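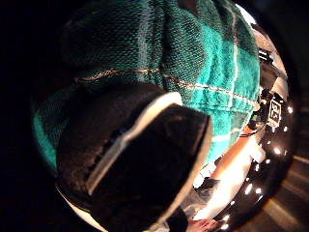
Fig. 4.1 Checked cloth at close range, with a thin pale line running across the bands.

Chapter 4
Cloth That Holds a Pattern: Checks, Plaids and the Art of Laying Flat

Take any checked thing you own and hold it right up to your nose. A scarf will do, or an old blanket, or the shirt you're wearing. From across the room it was a set of tidy squares. Up close it becomes something far livelier — fuzz, bumps, bands of colour that lean and swell wherever the cloth goes over a curve. Turquoise can look nearly white where the light catches it and nearly black a few fingers away. I have handled checked cloth for most of my working life and I still get a small thrill from this!

In Chapter 3 we looked at plain cloth and learned to find the grain by tugging. Checks make that job much easier, as the pattern gives you lines to follow. When a stripe bends, the cloth underneath it has usually bent too. When two stripes that ought to cross squarely begin to lean, the piece has been pulled askew, and you can put it right before you fold, cut or pin.

The Brudau sample book, which we shall dip into all through this chapter, holds 199 checked pieces, and about 30 of them are green. Please don't try to learn their names. Learn to ask how wide the broad band is, what crosses it, and how far you must travel before the pattern starts again. That last distance is called the repeat, and we shall use it constantly from Section 4.2 onwards.

Before any of that, though, the cloth must lie flat. Clear a space bigger than you think you need. Set the piece down, take the two far corners and draw them gently apart until the edge between them is straight. The near edge can stay bunched for now. Get the far edge right first, then smooth towards yourself with open palms, and watch the stripes settle as you go (it really is lovely when they do).
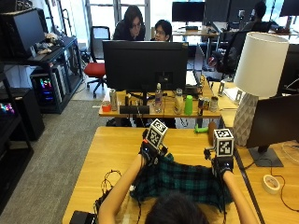
Pamport, December

A green and black plaid on a light wooden table, the top edge held taut between two hands. Look at how much of the work is done by the corners. With both of them held, the far edge has nowhere to sag, and the whole middle of the cloth follows.

Try it now with your own piece, then answer these in your notebook.

Which way do the broad bands run when the cloth is in front of you?
Do the stripes meet the table edge squarely, or at a slant?
What happens to the pattern if you let go of one corner?

Keep your notes handy, as Section 4.1 begins with them.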